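Sikitz wrist-view set – buying and planning notes

Hello! I keep this README next to the data so whoever takes over the budget in February doesn't have to ring me at teatime.

What's in it
1286 stills from the small camera at the gripper, in 43 folders, one per session. File names are the session number, then the frame number. Homa Shirazi checked the folders and threw out the black ones.

What we spent it on
We bought two arms through Stadiro and left the grippers to Stojanovska, who were slower but answered the phone. I'd budgeted for the arms and grippers and completely forgot cables, spare screws and somewhere to keep it all (oops). Those little bits came to almost 83 euros a month, so please give them their own line next time!

Before you order more
- Ask for the finger width in writing. Ours are wide, and low, tight spots are a squeeze.
- Get spare cables in the same order – postage on its own is daft.
- Try the camera on your own floor first. Stripy carpet and shiny metal both turn up a lot in our stills.
- Spyros Grgić holds the quotes, including the Danduda one we turned down.

Known gaps
Plenty of close-ups are soft, and I haven't sorted them by sharpness. No depth, no sound. Prices are in quotes.csv, without tax.

Sample still 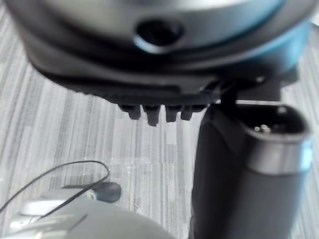

Gripper finger under the black rim of a large round appliance, striped carpet behind.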